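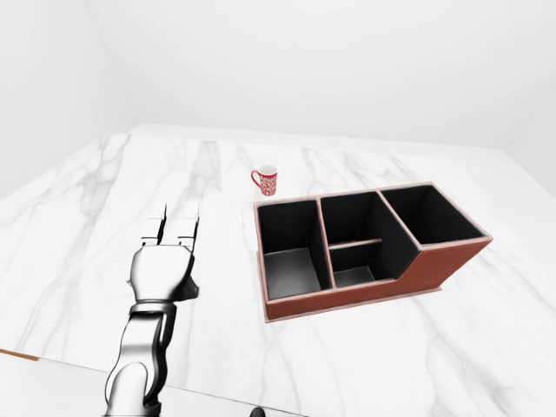
Page 2 of 3

Lindard Wedding Photography — Client Support
Ticket 384
Opened: 11/5/21
Raised by: Shazia Mohmand
Assigned to: Iolo Hopkin
Subject: Gallery incomplete, ceremony photographs missing
Status: Resolved

Entry 4 (I. Hopkin)
The client reports that her online gallery opens with the password supplied, but that the ceremony section shows a grey panel and no photographs. The preparations and reception sections display correctly. She has tried a second browser and her mother's tablet with the same result. Her guests have been sent the link and several have written to her about it.

Entry 5 (I. Hopkin)
Fault confirmed from the office using the guest password. The ceremony section opens normally when signed in as staff. The client has been informed that the photographs are held safely on the Brastitum archive and that no files have been lost. She has been asked not to order the album until this ticket is closed, as the album tool draws on the same section.

Entry 6 (S. Garrido, Galleries)
Section settings examined. The ceremony section was marked "Hold for retouching" by the second photographer, Prys Gethin, and the mark was not removed when the edited set was delivered. Sections on hold are hidden from clients and guests. Mark removed and gallery republished.

Entry 7 (I. Hopkin)
Client confirms that the ceremony section now appears. She notes that nine photographs of the signing of the register are shown on their side, and that the group portrait on the chapel steps appears twice. Returned to Galleries.

Entry 8 (S. Garrido, Galleries)
The nine files came from the second camera and had lost their rotation setting on export. Exported again and replaced. Duplicate portrait removed — the black and white version has been kept at the client's request. Previews rebuilt.

Entry 9 (I. Hopkin)
Client has viewed the gallery on both devices and is content. The download period has been extended to the end of August without charge, as approved by Eifion Howells. Album ordering reopened; the client has chosen the Rotia cover in place of the Prydderch.

Continued on page 3: album proof and correspondence.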